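Service Robotics, Unit 7 handout
Can machines do household chores yet?

Read this before the lab. Bring the worksheet from Unit 6, as we will need the grasp table again.

The short answer is: some chores, some of the time, with a person nearby. A robot vacuum works because the floor is flat and a missed spot does no harm. Picking up a child's room is harder. Toys come in every shape, many of them are soft, and the right place for each one depends on the family.

Soft objects are the main topic this week. A rigid block stays the same shape when two fingers close on it. Felt and plush do not. The part you grip gets thinner, the rest bends, and the position you measured a moment ago is off. Petals and ears fold over and hide whatever is under them.

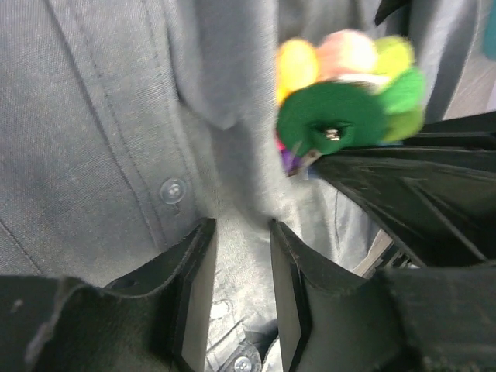
Two-arm work adds a second problem, timing. If one arm lets go before the other has a firm hold, the toy drops. If both pull, a seam can tear. People settle this by feel. Most low-cost grippers have no sense of touch in the pads, so the controller has to judge from the cameras and the motor current.

The Grundgate trial is our main case. The task was to pick up one soft toy and put it in a bin. Out of 3,486 attempts, 1,663 ended with the toy in the bin and no help from the operator. That is a little under half. A single attempt took up to 7 minutes. Note what was left out: no stairs, no pets, no toys under furniture.

Compare the Nelell packing line in your reader. The items there are soft too, but they arrive one at a time and face the same way. Most of the gain came from the feeder - the arm itself was an ordinary one.
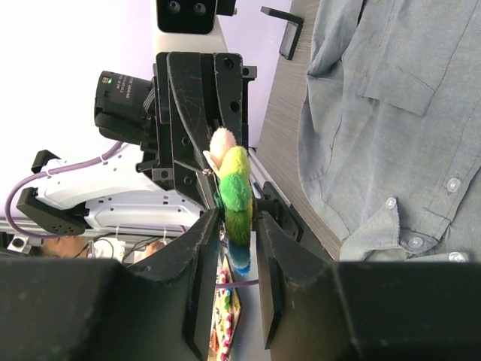 Huang wrote on the course board that under half is still useful if the machine runs at night and leaves the failures where they lie, as a parent would then have fewer toys to pick up in the morning. Vodulness replied that a toy dropped in a dark hallway is worse than one left on the rug.

Both points go into the lab report. For your own task, state what counts as a success, what a failure costs, and who has to fix it. Limit 2 pages.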